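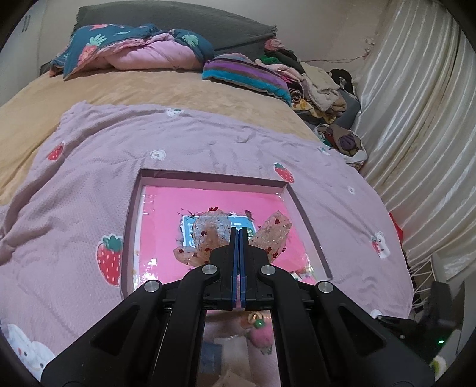 By Azra Babić
July

Lusora has put out the second version of Prindari, its planning software for grippers, and the headline feature is patience. Where the old release would close its jaws the moment it felt sure of itself, the new one waits, looks again, and now and then decides against the whole idea.

The change came out of a pile of failed grasps on what the team calls soft clutter: petal-shaped pieces with glitter in them, glossy plastic sheets, quilted blankets, anything with a shine or a sag. Plastic throws light back in white streaks, and the perception model had a habit of treating a streak as an edge. It would then reach for the edge with great confidence.

"It was picking up reflections," said Mahtab Bagheri, who leads perception at Lusora. "Very gently, I should add. The force control was excellent."

Prindari now keeps two guesses about every surface and carries both into the planner. If they disagree by more than a set margin, the arm backs off and takes another view from a different angle before it commits. The training set holds 1,825 short demonstrations made with hand-held grippers in ordinary bedrooms, kitchens and hallways, with blankets and clothes left where they were. An earlier set, recorded on a gray lab table, has been retired. Models trained on it did very well on gray tables.

Siamak Kazemi, who wrote most of the new planner, said printed fabric was the other headache. A cartoon strawberry on a bedspread looks a good deal like something a person might want picked up, and version one tried. The fix is a depth check that runs before the object label is trusted. It adds a short delay to each grasp, and Kazemi has heard about the delay from everyone in the building.

The replay tool has been rebuilt too. Users can scrub through a grasp and see which guess the planner believed at each step, a view Bagheri's group requested and Kazemi's group has described as "a bit personal."

The update is free for current license holders. Support for clear objects with nothing printed under them is still marked experimental, and the release notes advise against drinking glasses.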